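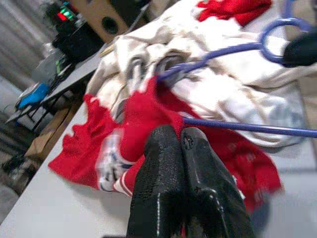 When should an operator stop and throw out a recording? When a hand enters the work area, when a garment leaves the table, or when either arm faults. Everything else gets kept and labeled, including slow runs and dropped hangers.

That is the short version of the revised session rules for the garment bench, which took effect this week at Neltilero. The old rules left the decision to whoever was at the controls, and the results varied a lot. Seraina Frei went back through the 3,081 recordings made since June and found that some operators threw out any run with a missed grasp, while others kept nearly all of them. Missed grasps are useful to the people at Prevow who train on our data, so they now stay in.

**Before a session**

- Check both fingertips for lint and loose thread. Knits shed more than anything else we handle.
- Wipe the wrist camera lens with the dry cloth, never with a sleeve.
- Test the emergency stop at the start of every shift and sign the sheet.
- Lay the clothes out in a heap. Do not smooth them or turn a hanger to make it easier to reach.

The last point has had the most questions. A heap with a hanger running through it is a fair starting position, and so is a sock caught under a sweater. If the pile looks hard to work with, record it anyway.

**During a session**

Sessions run up to 20 minutes, followed by a break away from the controls. Two people must be present whenever both arms are powered, and one of them stays within reach of the stop button. Keep the grip force at the setting posted for the fabric. If a knit starts to stretch between the arms, open one gripper first and let the cloth settle – do not pull back with both.

**Labels**

Use the garment names in the Zurnix list. If you can't tell what an item is from the recording, label it "unknown cloth" and move on. Guessing caused most of the corrections Seraina had to make.

Note any fault in the log before you restart, even if it clears by itself. Clem Tamihana reads the log every morning and will take an arm out of service after 3 faults of the same type.

The Giraldo bench keeps its own rules for now. People who work both benches should read the posted sheet at each one – the force settings are different. Questions about labels go to Seraina, and anything about the arms goes to Clem.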